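Korkor Dankwa and Satish Vashisht
Ovwood working paper, section 4
Last updated: January

4. What the chore trials can and cannot show

4.1 Choice of task

Claims that machines are ready for household work tend to rest on short clips of a single success. We wanted something duller. The Sarpong task set asks an arm to take hold of a plain part, carry it to a board or a panel, and put it where a person would put it. An adult manages this while talking about something else. If an arm can't do it on demand, we see little point in asking whether it can empty a dishwasher.

The parts have no moving pieces and nothing on them can spill. What makes them awkward is their shape. A bar with a side arm can be held firmly and still be held wrongly, as the side arm reaches the board before the hand is anywhere near it. Figure 2 gives the view from the wrist, and it is the only close view the controller gets.
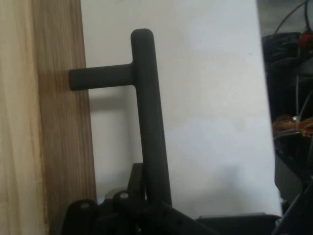

Figure 2. T-shaped part and wooden board, wrist view.

We ran 732 attempts under the Fodance controller, with the same start position each time. The maker's own notes describe the controller as suitable for "general domestic handling". We found no definition of that phrase - nor any test behind it - and have not used it ourselves.

4.2 Scoring

An attempt counted as a success only if the part was placed and released with no help. In 56 attempts the two scorers disagreed, mostly over whether a part left leaning had been placed at all. Dzifa Agbeko settled these without seeing either score. We have kept them in the totals, although leaving them out would flatter the controller.

We don't report a speed. Earlier papers give one, but they leave out the time a person spends resetting the bench, and a chore that needs somebody standing by is still that person's chore.

Comments (2)

Najwa Khasawneh
Was the board fixed down? A loose one would forgive a lot of bad approaches.

Ewurabena Ayaaba
Agree on resets. In our runs with Doris the resetting took longer than the task. Please publish yours.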